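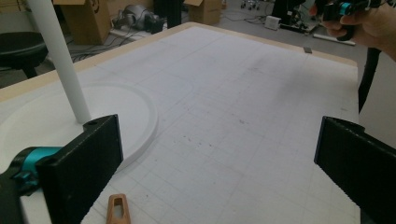
Fiche de contrôle n° 1138 - Tables de travail quadrillées
Site de Lesovau, salle 17
Contrôle effectué un mercredi, 9 h
Contrôleur : Milan Lambrechts
Visa : Angharad Prydderch

1. Plateau
Surface blanche, quadrillage gris pâle lisible.
Présence de petites taches et de points sombres, surtout au milieu et à droite.
Résultat : réserve.
Commentaire : nettoyage à effectuer au chiffon doux, sans produit abrasif, afin de préserver le tracé. Si des marques subsistent, les reporter sur la fiche suivante.

2. Bordure
Chant en bois clair, angle arrondi.
Passer la main sur toute la longueur - signaler tout éclat ou décollement.
Résultat : conforme.

3. Pied à embase ronde
Disque blanc à rebord, posé à gauche, surmonté d'un montant cylindrique blanc.
Résultat : conforme.
Commentaire : stabilité vérifiée à la main. L'embase ne doit pas dépasser du plateau.

4. Petites pièces
Une pièce en plastique brun orangé, à fente allongée, relevée sur le plateau.
Résultat : réserve.
Commentaire : à ranger dans le bac Penry en fin de séance.

5. Sangles et câbles
Un élément noir, sangle ou câble, pend du côté droit.
Résultat : à surveiller.
Commentaire : le passage doit rester dégagé. M. Lambrechts demande la pose d'une attache Nokitz.

Avis général : utilisation autorisée. Levée des réserves 1 et 4 attendue avant la fin de février.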